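Lennox Low Play Table, Birch Finish
Brand: Wetow
Range: Pilen
Availability: in stock

The Lennox is a low rectangular table for home playrooms, childminders and nurseries. It is 900 mm long and will take a load of 30 kg spread evenly across the top. The edges are rounded and the legs screw straight into metal plates under the top, so there is no frame to build first.

The top has a clear lacquer that wipes clean with a damp cloth. Felt pen comes off with washing-up liquid if you get to it the same day. Please don't use bleach or scouring pads, as they will dull the finish and we can't replace tops that have been scrubbed.

What you get
Table top
Four legs with felt pads
Fixings and hex key
Fitting sheet

Legs and height
The standard legs suit children who sit on the floor or on a low cushion. Longer legs are sold separately under the Celtero name and fit the same plates. They come in sets of four – please don't mix lengths on one table.

Delivery and returns
The table comes flat in one box and one person can carry it. Returns are accepted if the legs have not been fitted. The guarantee is 2 years for home use. Nursery and childminder orders are covered for one year and need to be placed through a trade account.

Using it with a play kitchen
The top is deep enough for most freestanding toy sinks and hobs, with room left over at one end for plates and pretend food. If children will be playing with real water, put a towel or a tray underneath. The lacquer copes with splashes but water left standing can get into the joins. The white plastic sink shown has a large shallow basin and is not supplied with the table.

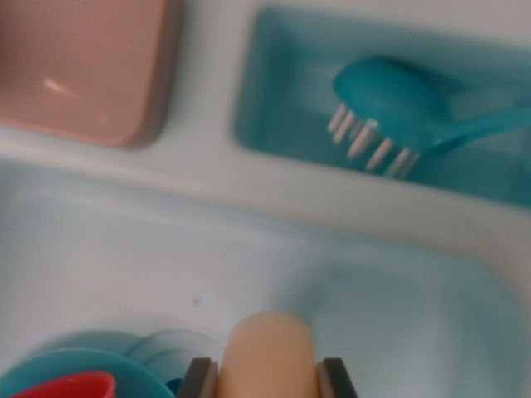
Customer reviews
Skye Semple
Solid table and easy to put together. One of the felt pads was missing – they posted another without any fuss. I would like it in a darker colour as well.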